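Clikero共用ラウンジ 家具・備品打合せ 議事録

場所:Clikero 2階ラウンジ
出席:入居者側、管理側、備品担当、記録担当(氏名は従来どおり記載しない)
配布資料:前回議事録、Vlček見積書、Drilomel製品案内、Clurnixクッション見本帳(回覧のみ、コピー不可)

前回議事録の確認

前回議事録のうち「ソファの手入れ方法については概ね合意した」の箇所について、入居者側から訂正の申し出があった。合意したのは「乾いた布で拭く」ところまでで、専用クリームを使うことには誰も同意していない、という指摘。備品担当は、反対意見が出なかったので同意と受け取ったと説明した。入居者側は、時間切れで次の議題に移っただけだと述べた。記録担当の手元メモにも「クリーム→時間なし」としか書かれていないため、「乾拭きについて合意。クリームの使用は未定」に改める。
そのほかの箇所は異議なし。ただし「雰囲気が明るくなったと好評」という一文は、好評と言った人が特定できないので削除した。

ソファの状態について

備品担当から、ラウンジのクリーム色の革ソファについて報告があった。目立つ破れはなく、当面このまま使えるという評価。
これに対し入居者側から、「当面」とはいつまでのことかと質問があった。購入時の説明ではVlčekの担当者が「長くお使いいただけます」と言っただけで、期間は書面に残っていない。保証書にある保証期間は3年で、対象は骨組みに限られる。革の表面、縫い目、中のクッション材は対象外と小さく記載されている。管理側もこの点は今回初めて読んだとのことで、前回までの「保証があるから心配ない」という説明は取り下げられた。

背もたれのしわについて意見が分かれた。備品担当は革が体になじんできた証拠だと言い、入居者側は中身がへたっているのをそう呼んでいるだけではないかと言う。どちらにも根拠となる記録がない。購入時にどのような状態だったかを書き留めた人がおらず、比べようがないためである。以前の写真があるという話も出たが、探した結果見つかったのは入口の靴箱を写したものだけで、ソファは入っていなかった。
背もたれには飾りのくぼみがあり、そこに埃がたまるという苦情が以前から出ている。備品担当は掃除のたびに取っていると言うが、掃除記録の該当欄は「ソファ 済」としか書かれておらず、くぼみまで掃除したのか、座面をひと拭きしただけなのか判別できない。次回から「座面」「背」「ヘッドレスト」を分けて記入する。欄を増やすと記入自体されなくなるのではという懸念が管理側から出たが、ひとまず試すことになった。

ヘッドレストについて

角度を変えられるヘッドレストについて、使い終わったら元の位置に戻すという貼り紙をするかどうか。
賛成意見は、左右の高さが違っていると見た目がだらしないというもの。反対意見は、貼り紙をして守られたためしがないというもの。給湯コーナーの「ふきんは広げて干すこと」が例に挙がった。貼った週だけ守られ、その後は貼り紙の下に丸めたふきんが置かれている。
備品担当からは、無理な力で倒すと内部の金具が傷むので貼り紙は必要だという説明があった。金具が傷んだ事例があるかと尋ねたところ、Vlčekの営業からそう聞いたという回答だった。修理契約を勧められた際に聞いた話だということなので、そのまま受け取ってよいかは疑問が残る。説明書を確認することとし、貼り紙は見送り。
なお説明書の所在が不明。管理側の棚にあるはずという発言があったが、「はず」の段階では議事録に所在ありとは書けないため、所在不明のまま残す。

クッションの置き方と枚数について

今回いちばん時間を使った議題。予定は15分だったが、実際には残りの議題をすべて押し出すところまで延びた。

発端は、青緑のクッションと淡いグレーのクッションが日によって違う場所にあるという指摘。片方が床に落ちていた、食事用の椅子に敷かれていた、窓際で枕にされていた、という報告が続いた。定位置を決めるべきだという案が備品担当から出された。案では、青緑をソファの中ほど、グレーを左端に立てて置き、これを「基本の状態」とする。
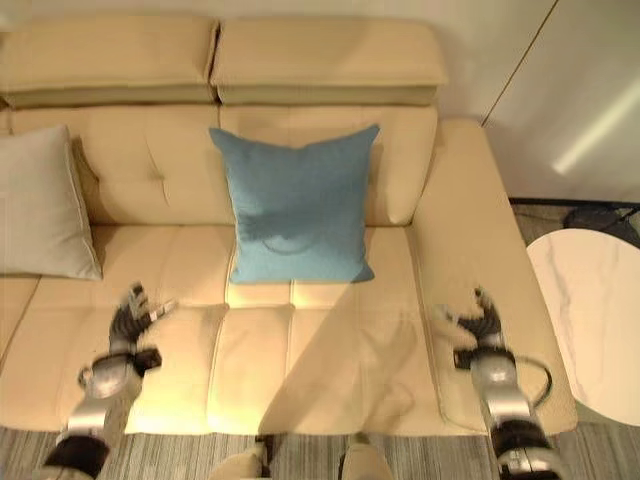
最終更新:2020年4月17日/編集:ラウンジ記録担当/変更点:クッションの項の追記、誤字訂正

定位置案に対しては、次のような意見があった。
青緑のクッションを中ほどに置くと、背もたれの継ぎ目が隠れて見た目がよい。これは備品担当の意見。入居者側からは、継ぎ目を隠したいのは何か問題があるからかと質問があり、備品担当は見た目の好みにすぎないと答えた。好みであるなら、それを「基本の状態」と呼んで全員に求めるのは大げさではないかという反論が出た。
中ほどに置いてあると座るときに必ずどかすことになり、どかしたものがそのまま床に行くのではないか、という意見もあった。グレーのほうは端にあるので肘の支えとして使え、動かされにくい。であれば青緑も反対の端に寄せればよいという代案が出たが、そうすると「ホテルのようで落ち着かない」という感想が出て、採用されなかった。ホテルのようだと何が困るのかという点は詰められていない。

色の組み合わせについても話が及んだ。備品担当は見本帳を示し、Clurnixの資料によれば青緑は集中を助け、グレーは疲れを和らげると説明した。入居者側から、その資料は誰を対象に何を測ったものかと質問があった。資料には円グラフが載っているが、何の割合かという説明が欄外にもない。クッションを売る会社の資料なので、クッションで疲れが取れると書いてあるのは当然だろうという発言があり、この点については珍しく全員の意見が一致した。色の効果は今後の検討理由に使わない。

青緑のほうは織り地が少し毛羽立って見える。もともとそういう生地なのか、使っているうちに毛羽立ったのかで意見が割れた。備品担当は前者、入居者側の一部は後者。見本帳に近い色の布はあったが、同じ品番かどうか確認できなかった。現物のタグは、座ったときに当たるという理由で前の担当が切り取ったらしく、洗濯の表示も分からない。洗ってよいかどうか分からないものを、これまで洗ってきたのか、洗わずにきたのか。どちらの回答であってもあまり聞きたくないという声があったが、確認は必要なので備品担当の宿題とする。
グレーのほうは縁にパイピングがあり、表面にやや光沢がある。汚れが目立ちにくいという評価だったが、汚れにくいことと汚れが見えにくいことは別の話である、と記録担当から念のため申し添えた。

買い足しの提案について

備品担当より、クッションを3個買い足したいとの提案。理由は「ソファの幅に対して今の数では寂しい」。
入居者側から、現状のクッションでさえ置き場所が決まらないのに数を増やしてどうするのかという意見が出た。備品担当は、数が多ければ一つぐらい動いても気にならないと答えた。この理屈がどこまで通用するのかについては、出席者の間でしばらく議論になった。気にならなくなるのは確かだが、それは管理をやめるのと同じではないか、という意見が残った。
また、Clurnixの見積りには「まとめ買い割引」とあるものの、割引前の単価が書かれていない。いくらから引いていくらになったのかが読み取れないので、この見積書では判断できない。単価を明記したものを取り直すよう依頼したが、備品担当からは、先方はいつもこの書式だという返答だった。いつもこの書式であることは、この書式でよい理由にならない。
買い足しは保留。単価入りの見積書が出てから改めて話す。

革用クリームについて

Drilomelの革用クリームを導入するかどうか。
製品案内には「塗るだけで新品のつや」とある。管理側は試してみたいとの意向。入居者側は、塗った直後に座れば服につくのではないか、どれほど待てばよいのかと質問した。製品案内には「すぐにお使いいただけます」と大きく書かれ、裏面の注意書きには「完全に乾いてからご使用ください」と書かれている。同じ紙の表と裏で言っていることが違う。
明るい色の革に使うと変色することがあるか、という点も尋ねられた。裏面には「目立たない場所でお試しください」とある。メーカーがそう書くからには変色する場合があるのだろうというのが入居者側の読みで、どのメーカーも必ず書く決まり文句だというのが備品担当の読み。どちらとも決められないため、試すなら背面の裾など壁側の部分で行い、少なくとも翌日の明るい時間に見比べることにする。夜に照明の下で見て「変わらない」と報告するのは認めない。照明の色でどうとでも見えるからである。
比べる相手が要るので、試す前に同じ場所の写真を撮っておく。今回しわの件で比較ができなかったことの反省による。
試す人:備品担当。見比べる人:備品担当以外。買いたい人が自分で結果を判定すると、たいてい良い結果になる。

座面に物を置かない件

荷物、上着、濡れた傘を座面に置かないという申し合わせが以前からある。守られているかどうかを確認した。
管理側は守られていると言い、入居者側は管理側が見回る時間帯だけ守られていると言う。見回りは毎回ほぼ同じ時刻で、廊下の足音も聞こえる。見回りの結果を守られている証拠として扱うのは無理がある。時刻をずらす案が出たが、監視されているようで嫌だという意見があり、採らなかった。
代わりに、入口脇に荷物用の台を置く。新しく買わず、物置にある折り畳みの台を使う。台の脚がぐらつくという話があったので、先に締め直すこと。締め直して直らなければこの案は白紙とし、「とりあえず置いてみる」はしない。過去に「とりあえず」置いたものは、本棚も含めてすべてそのまま残っている。

Vlčekの点検契約について

Vlčekより、ソファの定期点検契約の案内が届いている。点検内容は「目視確認および清掃のご提案」。
目視確認なら出席者全員ができる、という発言があった。清掃のご提案とは清掃をしてくれるという意味かと管理側が電話で問い合わせたところ、清掃は別料金とのこと。つまり点検の料金で受けられるのは、見てもらうことと、別料金の清掃を勧めてもらうことである。
管理側は専門家の目で見てもらう安心感もあると述べたが、その安心感に払う額としては高いという意見が多く、契約は見送り。ただし金具のゆるみは素人では見えにくいので、異音や傾きに気づいた場合は単発で依頼できるかどうかだけ聞いておく。

試行期間について

クッションの定位置は、反対意見を残したまま3か月の試行とする。試行の間は、気づいた人が直す。当番は作らない。
試行の結果を何で判断するのかという質問が出た。備品担当は「なんとなく片付いている印象になれば成功」としたが、印象では前回の「好評」と同じことになる。帰る前に最後の人が掃除記録の隅に丸かバツをつける方式とした。面倒だという声あり。丸ばかり並んでも、つけた人が見ずにつけた可能性は残る。そのことは承知のうえで、何もないよりはましという程度の記録として扱う。
期間後、8月の打合せで見直す。その際、続ける理由が「もう慣れたから」しか出てこなければ、定位置はやめる。

決まったこと

前回議事録のクリームの箇所を「未定」に訂正。
掃除記録のソファ欄を座面、背、ヘッドレストに分ける。
ヘッドレストの貼り紙はしない。説明書を探す。
クッションの定位置を試行。青緑は中ほど、グレーは左端。
クッションの買い足しは保留。
革用クリームは目立たない場所で試し、試した人以外が判定。
荷物用の台は脚を締め直してから設置。
Vlčekの点検契約は結ばない。

持ち越し

ひざ掛けの共用について(時間切れ。反対がなかったことを同意とみなさない)
ラウンジの床の拭き跡について
本棚の本来の置き場所について
給湯コーナーのふきん

宿題

備品担当:クッションの洗濯履歴の確認、Clurnixの単価入り見積書、クリーム試用前の写真。
管理側:説明書の捜索、Vlčekへの単発依頼の可否の問い合わせ、折り畳み台の脚。
記録担当:掃除記録の新しい用紙。

追記
回覧後、備品担当より「クッションの項の書き方がやや否定的に読める」との申し出があった。発言の内容を確認したところ、いずれも実際に出た意見であったため本文は変えていない。誤字のみ直した。申し出があったことはここに記す。
説明書は管理側の棚にはなかった。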